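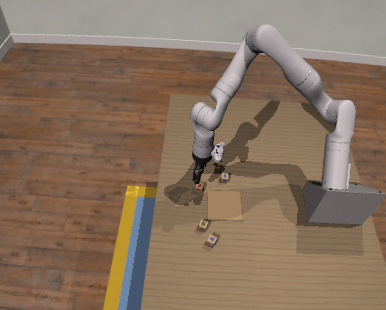

1/ Frequency caps on display retargeting. Notes from the Duvano account, where the cap was set to 7 per day and the logs disagreed.

2/ A cap is only as good as the ID it counts against. The buying platform counts per cookie or per device ID. The client reads the number in the media plan and assumes it means per person. Write "per ID" in the plan, every time.

3/ First check: pull impression-level logs and group by ID and calendar day. If your platform only gives you average frequency, ask for the distribution. The average will look fine on nearly any campaign, including a bad one. We had most IDs at one or two impressions and a long tail doing the damage.

4/ Share of spend going to IDs that had already hit the cap on a different line item: 20 percent. The cap was on the line item. There were four line items with overlapping audiences. Each one behaved correctly.
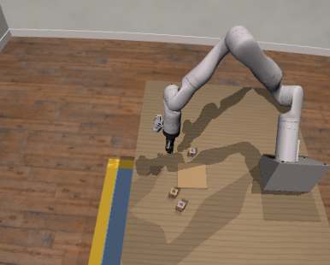

Robot arm over a tan work surface, plank floor behind.

5/ So set the cap at the highest level that shares an audience. On most platforms that's the campaign or the advertiser. Keep line-item caps if you want them for pacing, but treat them as pacing controls.

6/ Check the time zone of the reset. Ours reset at midnight UTC, and the audience was mostly on Pacific time, so the counter went back to zero in late afternoon, right before the evening traffic. Someone who hit the daily limit at lunch could hit it again after dinner. Zane Koppel spotted this in the hourly chart. I had looked at the same chart for two weeks.

7/ A rolling window fixes it if the platform supports one. "Per 24 hours" in the interface can mean rolling or calendar. The help page may not say. Test with a small line item and your own device ID, and write down the timestamps.

8/ Next: IDs with a frequency of exactly one. On Duvano that was 68 percent of IDs. Some are real people seen once. Many are browsers that clear storage, so the same person comes back as a new ID and the cap never applies. You can't cap what you can't recognize.

9/ What we did with that group: split reporting by browser, set a lower bid where IDs don't persist, and moved part of the budget to contextual placements on a short list of sites. Contextual buys get a per-page limit and nothing fancier.

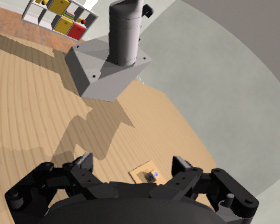 Tabletop, gripper and mount. 

10/ Recency matters more than people give it credit for. Seven impressions over a day and seven over ten minutes are the same number in the report. Add an hourly cap under the daily one. We use two per hour. I don't have a strong argument for two over three.

11/ Exclusion lists. Buyers should drop out of the pool once they buy. Ask how often the list syncs. Ploso, a smaller client, synced weekly, so a customer could see the discount ad for six days after paying full price. Daily sync is enough for most shops. Check that the purchase tag fires on the confirmation page for guest checkout too.

12/ Holdout: Uldis Ots wanted a clean test before anyone touched budgets, and he was right. Split by geography if your IDs are unstable. An ID-based holdout leaks for the reason in post 8.

13/ Don't read click rate by frequency bucket and call it a wear-out curve. The people in the high buckets browse more, so they differ from the people in the low buckets before the first ad is served. Only the holdout says anything about lift.
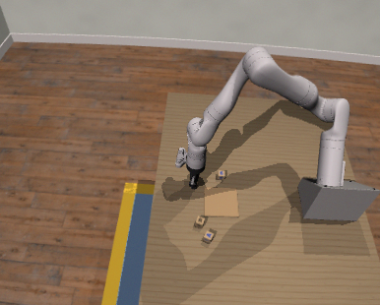
14/ Creative rotation gets sold as the cure for high frequency. It helps a little, if the variants can be told apart at banner size. Changing the button color doesn't count. Move the copy or change the background. Here I'd put dark type across the pale gray-green wall at the top in one variant, and in the other put a solid box over the reddish-brown planks on the left, where the knots and seams would fight with small text. Skip any thin rule under the headline in the first one. The white baseboard slopes down to the right and a level line next to it looks like a mistake.

15/ Count each variant against the same shared cap. Per-creative caps multiply. Two variants with a cap of 7 each is fourteen.

16/ Settings we ended with: advertiser-level cap, rolling window, two per hour, daily exclusion sync, geo holdout running through April. Reach figures after that, if Duvano lets me post them.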